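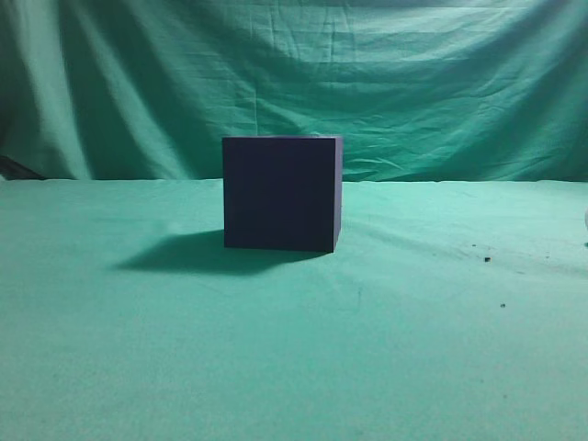 [Data collection]

Hi all,

Status on the Trikthorpe set, plus an answer to the message from the Ullow side. The target is 300 episodes and the lighting stays as it is until we get there. I would like every session to start from the same cloth position. Smooth the front part flat before the first episode and leave the back alone.

For the ball episodes, start with the fingers wide open and clear of the foam. We want the approach in the log as well as the grasp. If you bump the pad on the way in, keep going and mark the episode as bumped in the notes field.

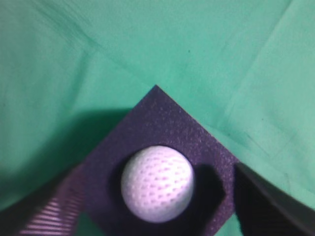

Do failed grasps count toward the 300?
They count if the operator recovers and finishes within the same episode. Anything stopped early goes in the rejects folder – please don't delete it, Guo uses those files for the failure classifier.

The message from the Ullow side, for those who missed it:

> We trained on the first 50 episodes and the policy closes
> the fingers too soon. It also hesitates at the start, as if
> it had learned to wait. Could the operators begin moving
> as soon as recording starts?

They can, and I have changed the instructions. The early closing is harder. My guess is that the episodes end too close to the grasp, so the model sees very little of the fingers in any other state.

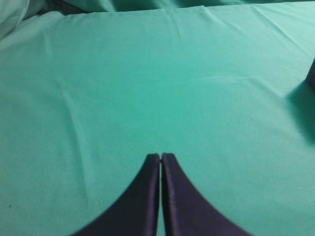

> Agree on the hesitation, but please keep a few slow starts
> in the set. We trimmed all of ours on the Zendarance arm
> and it got jumpy whenever the camera feed lagged.

Fine with me. Up to 5 slow starts per session, tagged as such, and the rest begin right away. I will add the tag to the form this afternoon. 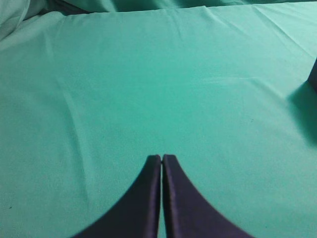

The other change is at the end of each episode. After releasing, back off, close the fingers and hold still until the recorder stops. Several of the March files end while the arm is still moving, and the trimming script can't find a clean last step in those. I'll rerun it on the old files once the new ones are in.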